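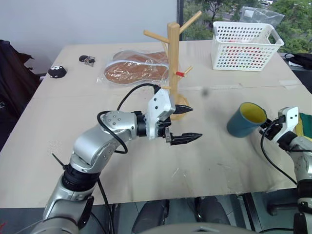
Progress report to the Abella Fund: working rules for two-arm tabletop manipulation

Prepared by Divina Ocampo, Virkus
Period covered: second reporting period, ending in July

1. What the grant pays for

The grant supports a written set of working rules for people who run two-arm robots at a table by teleoperation, with household objects. The rules cover safety around the arms, preparation of the table, handling of cables, and the way each attempt is recorded. The text is called the Tevard rules in our office and in this report. The first draft went to you with the last report. Since then we have used it every working day at our own station, and most of this report is about what we had to change.

2. Work done in this period

We recorded 322 attempts under the draft rules against a target of 600 for the whole grant. The task is the same throughout: pick up a cup from the table and hang it on a mug tree. The cup may start upright or on its side. Operators may use either arm.

We fell behind in the first month. The draft asked for a full written table check before every attempt, and this took longer than the attempt itself. From the second month we moved to a full check at the start of a session and after any stop, with a short check in between. The pace since then has been enough to reach 600 by the end of the grant if it holds.

Kristine Agbayani ran most of the sessions and kept the log. She also trained two new operators from the written rules alone, without showing them anything first, so that we could find out where the text was unclear. Her notes led to 17 changes. The larger ones are described in the next section.

3. Changes to the rules

3.1 Objects on the table

The first draft said the table should be clear except for the task objects. We have dropped this. Policies trained on a bare table are of little use to the groups who asked for these rules, and operators need practice with other things in reach of the arms. The rule now reads:

"Other household objects may stay on the table. They must be placed before the arms are enabled and must not be moved by hand until the arms are stopped."

Our current layout follows this. The mug tree stands near the center back, with a plush toy and a bag of shoe insoles to its left and a perforated white basket in the back right corner. The teal cup is the task object. Soft items such as cloths are allowed, but one lying close to an arm has to be noted at the session check, as it can be caught in the fingers.

3.2 Clear plastic

Clear bags are now named in the rules as a separate class. They reflect light and their edges are hard to judge on the operator's screen. They are permitted on the table. An operator who touches one with a gripper by accident must stop and mark the attempt, even if the task could be finished.

3.3 Cables

Both arms carry black cabling on the outside, and on the left arm there is a loop that arches over the forearm to the back of the gripper housing. The draft only said that cables should be "tidy," and each operator read that differently. The new text asks for three things at the session check:

Each loop has enough slack for the wrist to reach the limits of its range.
No loop can pass between the fingers of either gripper.
Zip ties are secure. Long tie ends are trimmed at the next maintenance stop.

The third item is not yet fully carried out at our own station. There is still an untrimmed tie end on the lower left arm, and it is on the maintenance list.

3.4 The arm that is not working

When one arm does the task, the other one often stays over the table. The draft did not cover this. The rule now says that the idle arm should be held still with its fingers open and a gap kept between it and any object. Operators should not park it above the mug tree. We looked at sending it to a rest position each time and decided against it, as the extra motion added time and brought the arm past the operator's side of the table more often.

3.5 Holding cups

A cup lying on its side may be gripped wherever the operator can get a steady hold. We tried asking for the handle only and withdrew that after a week. The log entry must give the starting position of the cup and which arm took it.

3.6 Surroundings

Windows are allowed behind the table. Changes in daylight are noted once per session. Clothing and bags may be kept beside the table if they cannot fall within reach of the arms. Nobody may reach over the tabletop while the arms are enabled, including to right a fallen cup.

4. Stops and incidents

There were no injuries. The emergency stop was pressed 2 times, in both cases by the operator. The first was for a cable that had come too near a gripper, and led to rule 3.3. The second was a precaution when a visitor leaned toward the table. Visitors are now told where to stand before the arms are enabled.

Scuffs and light scratches on the tabletop are mainly toward the front edge. They do not affect the work, but we have asked operators to approach low objects more slowly there.

5. Outside reading of the draft

Rerard agreed to read the draft as an outside user and returned comments in the last month of the period. Their main point is that the rules assume one operator and one observer, while they often work with a single person. We have no good answer yet. Our current view is that one person may run a session only if the stop button can be reached without leaving the seat, but we want to test this before writing it in.

6. Budget

Spending is in line with the plan. We have not used the line for replacement gripper fingers and ask to carry it into the next period.

7. Next period

Complete the remaining attempts.
Test the single-operator rule with Rerard.
Rewrite the log sheet so that it fits on one page.
Send the second full draft to the fund for comment.

We need one decision from you. The grant letter says the final rules will be issued as a printed booklet. Both our operators and Rerard use the text on a screen next to the station, and we would like to publish it as a web page with a print version on request. Please let Divina Ocampo know if this needs a formal change to the grant.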